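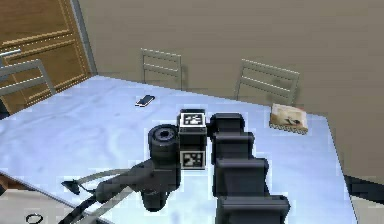

Sarnwood Library extends evening hours

The Sarnwood branch library will stay open until 9 p.m. two evenings a week starting in October. The change follows a survey in which 460 cardholders answered questions about when they use the building. Most of those who asked for later hours said they work in Durville and get home after the current 6 p.m. closing.

Branch manager Madalena Rebelo said the front desk will be staffed during the added hours, and holds can be picked up as usual. The children's room will still close at 6. Study rooms can be booked online for up to 3 hours at a time, and a booking is released if no one shows up within 15 minutes.

The parking lot on Carvalho Street has 92 spaces and will remain open until the library closes. The book drop on that side is being replaced, so please use the one by the main entrance through the end of September.

Detlef Reinholz will move his German conversation group to the later slot, beginning at 7 p.m. in the upstairs meeting room. New members are welcome and do not need to register. The tax help sessions keep their afternoon times.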